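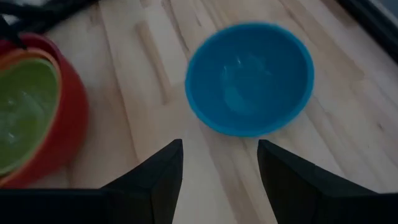 Kikusik is a policy package for two-finger grippers, made by Nusis for research labs. It learns the order of a nesting task from short demonstrations and can start with the task half done — for example, with the green, orange and red bowls already stacked and the blue one still standing alone on the wood. The training set has 300 demonstrations, 220 of them with bowls.

License: 4 seats per lab
Task files included: 9
Technical contact: Rohani Pillai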